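Kavanagh Adds Woven Placemats and Shallow Bowls to Its Table Line 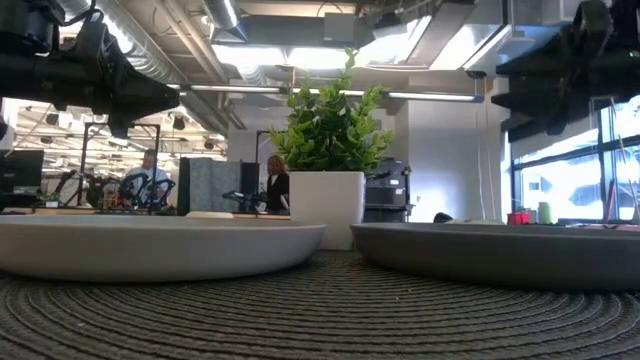
ZAVBERG, November 27, 2025 – Kavanagh, the tableware supplier, today added a round-coil woven placemat and a shallow bowl to its everyday table line. Both are sold to offices, canteens and small cafes, and both can be ordered from the Zavberg warehouse starting today.

The placemat is dark gray and woven in tight rings that run outward from the center. The ridges keep a bowl from sliding when the table is bumped. Crumbs can be shaken out, and the mat can be wiped with a damp cloth. It should not go in the dishwasher.

The bowls are round and low, for salad, rice, fruit or snacks. They come in two colors, a pale off-white with a slight gloss and a matte slate gray. Buyers may mix the colors in one order at no extra charge.

"Customers who bought our plates kept asking for a bowl that was easy to eat from at a desk or a shared table," said Milagros Llanos, head of product at Kavanagh. "We tried deeper ones first. People left them in the cupboard and used the shallow samples, so we went with those."

The first run is 3000 bowls and 600 placemats. A second run of placemats is planned for May. Orders placed before then will be filled in the order they come in.

Cesov, which runs lunch rooms for office tenants, has placed the first large order, for 2208 bowls split evenly between the colors.

"We set tables in rooms where people also work, so there are plants, screens and papers close by," said Lorcan Ó Gríofa, purchasing manager at Cesov. "A mat marks out a place to eat, and the gray doesn't show coffee. The old cloth ones had to be washed every week."

Bowls are packed in boxes of 12 and placemats in bundles of six. Replacement pieces can be ordered one at a time. Samples of both bowl colors and the placemat are available to trade buyers on request.

About Kavanagh
Kavanagh supplies plates, bowls, mats and serving pieces to workplaces and cafes. Its office and warehouse are in Zavberg.

Press contact: Milagros Llanos, Kavanagh, Zavberg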